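The Well at Butis

The man selling the water said it came from under the chapel at Butis and had cured a deaf horse. I asked how they knew the horse had been deaf. He said it hadn't come when called.

It was eight pounds a bottle. My sister bought two, one for her knee and one for mine, though mine has never given me any trouble. We took them back to the rented house and she lined them up on the windowsill, where they looked like any other water.

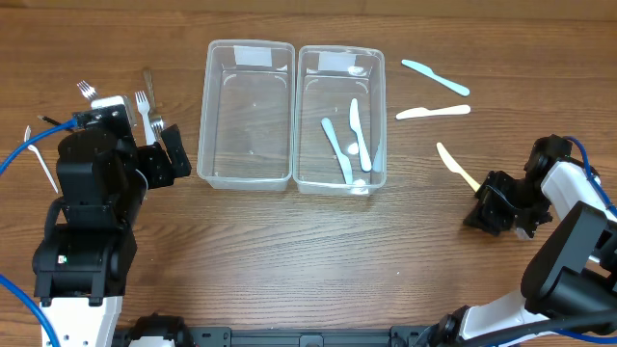 My sister's view was that I had been against it from the car park onwards, and that a person who had made up her mind couldn't expect a well to do much for her. The knee was already easier, she added, on the stairs at least.

I pointed out that we had been sitting down for most of the day. I also said that the leaflet claimed 180 cures since the well was opened up again, and gave the name of not one person cured. Three pages on, the number was 200. Either they had been busy between pages or somebody was guessing.
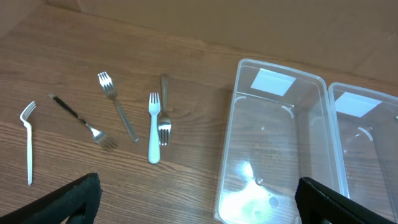 In July I went back by myself, on the Fletelska bus, and told her I was going to the dentist. The chapel was locked. Round the back a green hose ran from an outside tap, over the wall and down into the well – I followed it both ways to be sure.

I bought a bottle anyway. She had nearly finished hers, and she was walking to the shops again.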